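Prollano Perception Group
15/03/2023

1/6 Release 0.8 of the Trastley perception toolkit is now available to partner teams. This thread outlines the changes to segmentation and task planning.

2/6 The main update concerns soft items handled next to rigid ones. Folded fabric was often merged with the surface it touched. The February model was retrained on 312 head-view clips of household tidying.
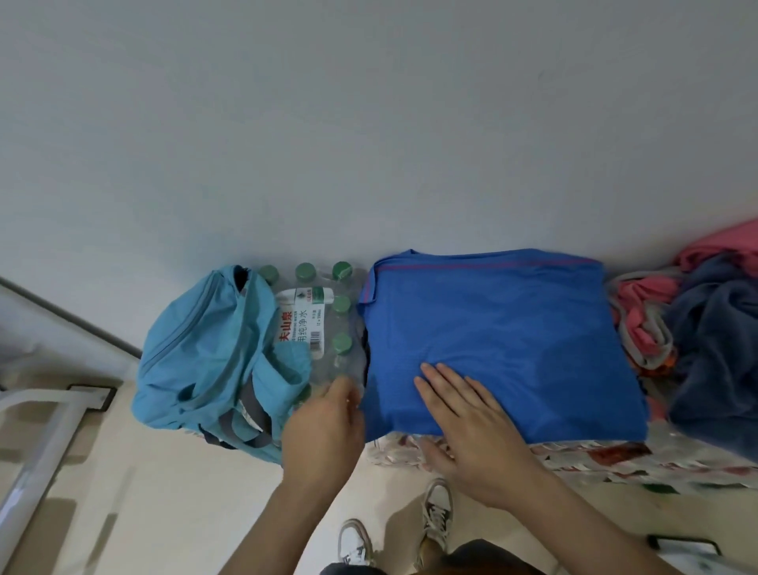
3/6 Hand masks are now computed before object masks. Contact points are passed to the planner as a separate channel, and teams no longer need to derive them from the object outlines.

4/6 Clear plastic wrap remains difficult. Glare splits one pack into several objects. The Yeoh tracker now holds an object's identity for 8 frames after its outline breaks up.

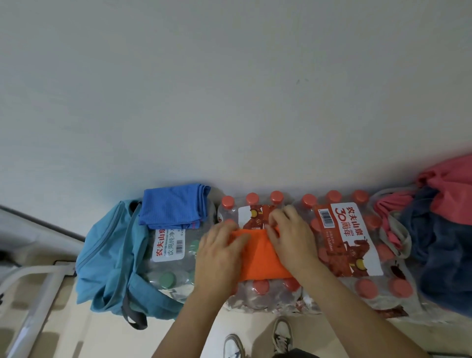
Folding an orange cloth on top of a shrink-wrapped pack of bottled water.

5/6 Planner logs can be replayed in Tristside at 100 percent speed or step by step. Log files from earlier releases must be converted first.

6/6 Known issue: drawstrings and bag straps may be dropped from masks. Please report cases through the partner tracker and attach the log.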